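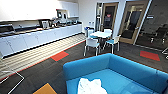
How to Organize a Relief Collection Drive for Drought-Affected Families

Updated 1 May 2022

Cash is the most useful thing you can send to a region in a food emergency. It moves quickly, and aid workers can spend it in local markets. Many groups still want to run a collection of goods, and some relief agencies do ask for certain items. These steps cover a small drive run by an office, school or congregation.

Step 1. Find the receiving group first

Do not collect anything until an organization has agreed in writing to take it. Ask for its current list of needed items, the packing rules and the last date for drop-off. The Flikomby Relief Network sends its list out twice a year, and the one issued in December is usually the longer of the two. If your group wants to help and has no partner yet, raise money and leave goods for another time.

Step 2. Set a limit

Decide how much you can store and move. For a first drive, 200 items is plenty. Our drive for the Chiang district appeal brought in 2,878 pieces, and sorting took far longer than collecting. Of those, 944 could not be sent. Most were winter coats, opened toiletries and canned food close to its date.
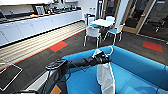
Step 3. Write a short list for donors

Keep it to one page. State what you want, what you will refuse and where to bring it. Typical requests are:

Water containers with tight lids, new
Oral rehydration salts, sealed, with at least a year left
Lightweight cotton clothing, washed
Tarps and rope
Soap bars in original wrapping

Leave medicines off the list unless the receiving group has asked for them by name. Import rules differ from country to country.

Step 4. Sort on the day items arrive

Use 2 tables, one for checking and one for packing. Check each piece for stains, tears and expired dates. Clothing goes by size, then by adult or child. Anything you reject should leave the building the same week.

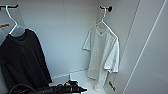

Black and white short-sleeved t-shirts hanging inside a wardrobe.

Step 5. Pack and label

Use boxes one person can lift. Put a single type of item in each box and write the contents, the quantity and the box number on two sides. Copy the same details onto a packing list. Freight companies such as Tranisik will ask for that list before they give you a price.

Step 6. Pay for shipping before you ship

Get the full cost, including customs fees and storage at the port. We used the Brelteo online form to take small donations for freight and closed it once the bill was covered. Money left over went to the receiving group.

Step 7. Report back

Tell donors what was sent, when it left and what it cost.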